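Prurkari 2.0 上线：叠衣服这件事，我们把规划器重写了一遍

Prustilmont 软件团队 供稿 八月

大家好，又是我，Prustilmont 管软件发布的那个人。这次要讲的是 Prurkari 2.0，我们给双手操作任务做的一套感知加规划工具，从今天上午十点起，老用户可以直接在后台升级，新用户也可以申请试用了。

先说为什么折腾衣服。硬东西好办，杯子就是杯子，抓完还是那个形状。衣服呢？拎一下就变样，袖子钻到下摆底下，领口翻过来，条纹一歪，上一版的轮廓识别就开始犯糊涂（用过 1.x 的朋友应该深有体会，论坛里骂我们的帖子我都看了）。所以2.0的大头全花在软布料上。

感知这一块，我们把原来的单一轮廓换成了分区识别：领子、袖口、下摆各算各的，哪一块被压住了，就标成“待确认”，等布料动了再补。规划器不用每次都从头来，它会接着上一步的结果往下算。我个人最喜欢的是这个改动，调试的时候终于能看懂它在想什么了！

两只手的配合也重新写了。以前左右手各有一条时间线，最后硬拼到一起，经常一只手已经到位，另一只手还在路上。现在两边共用一条时间线，记录、回放、标注都在同一个窗口里，拖一下进度条，两只手一起走。

卧室是我们特别看重的环境：窗口光强，凉席满是细条纹，旁边还有风扇、玩偶和别的衣物，哪样都可能抢走识别器的注意力。

床上的条纹衣服和手持夹爪，三张都在同一间卧室： 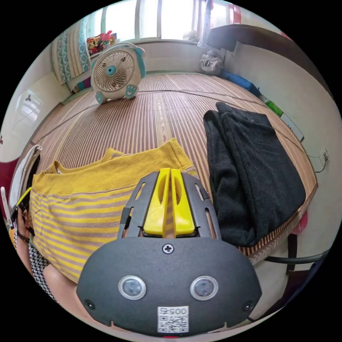
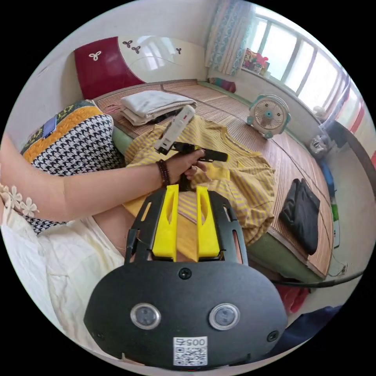
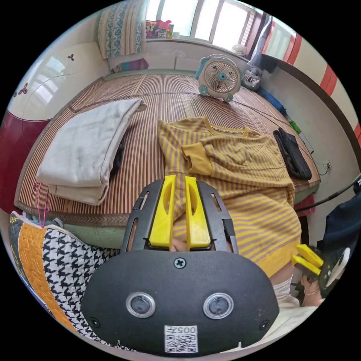 2.0 里具体多了什么

第一，条纹抗干扰。条纹衣服放在条纹席子上，这种组合以前最让人头疼，边界老是“长”到席子里去。新模型会把布料的褶皱走向一起考虑进来，席子的纹路归席子，衣服归衣服。深色厚衣物也单独调过，黑乎乎一团的时候，它会老老实实给出低置信度，让标注的人来看一眼。

第二，动作分段。一段录制导入以后，软件会自动切成抓取、提起、对折、放下这几类片段，切错了用鼠标拖边界就行。快捷键我们改成可以自定义的了，左撇子同事终于不再来敲我的桌子。

第三，回放检查。每段录制最长支持 60 分钟，夹爪开合、双手间距和画面同步显示，哪里丢了数据会在时间轴上标红。我自己拿它查过一晚上的旧录制，找问题比翻日志快太多，眼睛也没那么酸。

第四，Tsai 接口。Tsai 是我们自家的任务描述格式，这次一共开放了 6 个接口，可以把规划结果导出到你们自己的控制程序里。文档写得比上一版细，示例代码也重新跑过了，要是还有跑不通的，请一定来找我。

和 Westow 一起做的部分

Westow 是我们这次的合作方，负责标注流程和界面测试。他们提意见特别直接，第一轮反馈回来的时候我看得有点脸红，比如撤销按钮藏在二级菜单里，再比如弹窗会挡住袖口那一块。这些都改了。标注界面现在支持中文和英文 2 种语言，切换以后不用重启。

接下来的打算

袜子和内衣这类小件还不在支持范围里，带拉链的外套能识别，但规划出来的折法偏保守，我们还在调。被套嘛，先别催，团队内部为了它已经吵过好几回了。下一次更新会先解决大件布料拖出床沿以后的跟踪问题，顺便把导出速度再提一提。

怎么拿到

已有授权的用户，在 Prurkari 后台的“版本”页点升级就可以，旧项目会自动转换，转换前系统会留一份备份。想试用的朋友请在 Prustilmont 官网填申请表，写清楚你们用的是什么夹爪、想处理哪类衣物，我们会按这个来配初始参数。媒体朋友需要素材或者想看现场演示，走官网的媒体联络入口，留言会直接转到我们软件团队。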